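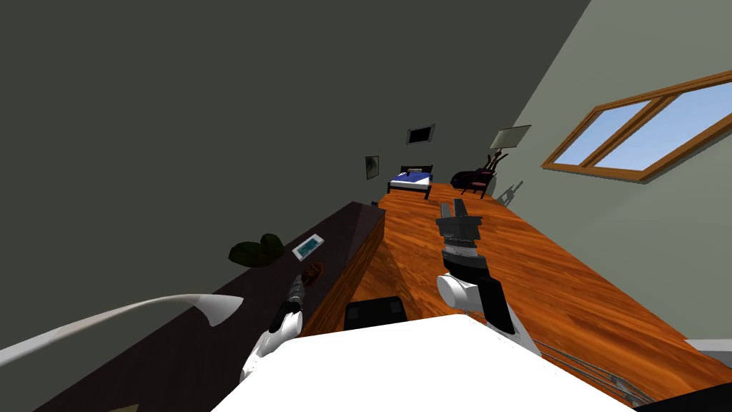
Simulated household test room with a two-armed robot at the counter. Credit: Firberg.

Firberg Publishes Setis, a Good Practice Guide for Testing Home Robots in Simulation

Nustuvley, Fri 13 October – Firberg today published Setis, a good practice guide for companies and labs that test household robots in simulated rooms. The guide can be downloaded free of charge from the Firberg website and may be used with any simulation software.

Setis covers robots with one or two arms that handle household objects. It sets out how a test room should be documented, how a test run should be recorded, and what a developer should include when publishing results. It does not certify products and does not replace any safety law or standard that already applies to a robot sold for home use.

The guide has 20 clauses in five parts. The first part deals with the room. Developers are asked to list every object the robot may touch, with its size, mass and surface friction, and to state which objects are fixed in place. Furniture that serves only as background must be listed separately, so that another team can rebuild the same room and run the same test.

The second part deals with cameras. Results must state where each camera is mounted and whether the robot's own arms or body can block its view. If a camera is moved between runs, the runs before and after the move are reported as separate sets.

"We kept getting test reports that we could not repeat," said Paula Cozma, who led the drafting work at Firberg. "The score was there, but the starting position of the arms was missing, or the report didn't say how many runs had been thrown out. Most of the guide is about writing those things down."

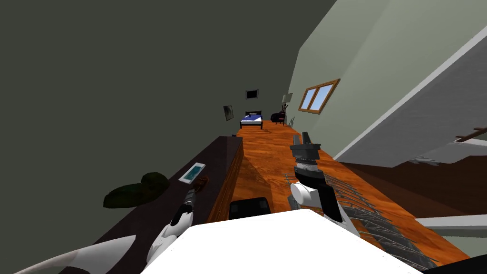 Does a robot that follows Setis in simulation still need testing in a real home?
Real-world testing is still required before any claim is made about how the robot performs in a home. Simulated results may be published on their own, but they must be labeled as simulated in the title and in every table.

Part three covers the test run itself. Each task must be run at least 10 times from starting positions chosen before testing begins. A run that is stopped early counts as a failure unless the software itself crashed, and crashed runs must be reported with the log attached. Developers may not change gripper force limits or arm speed limits partway through a set.

Part four sets rules for contact. Any contact between an arm and an object outside the task has to be logged, including light contact that does not move the object. The same applies to contact between the two arms. Drafts of the guide allowed light contact to be left out, and this was changed after comments from Enache, which tested the draft on its own simulation setup.

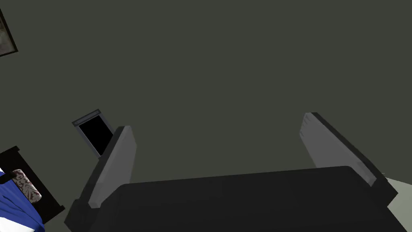
Enache completed 1,112 runs under the draft rules between May and the end of the comment period. Its engineers also asked for a clearer definition of a failed grasp. In the published version, a grasp has failed if the object leaves the gripper before the task calls for its release, or if the fingers close without holding it.

Part five is a reporting template. It takes up two pages and can be filled in by hand or generated from run logs. Firberg recommends that the completed template be kept for 5 years and supplied to buyers on request.

Use of Setis is voluntary. Companies that follow all of the clauses may say so in their reports, provided they name the version used. Companies that follow only part of the guide should list the clauses they left out – a form for this is included at the back.

Comments on the first version can be sent through the contact page on the Firberg website. Corrections to wording will be posted as they are made, and changes to the clauses will be held for the second version.

About Firberg
Firberg writes test methods and technical guidance for makers of service robots. It is based in Nustuvley.

Media contact
Paula Cozma, Firberg press desk, Nustuvley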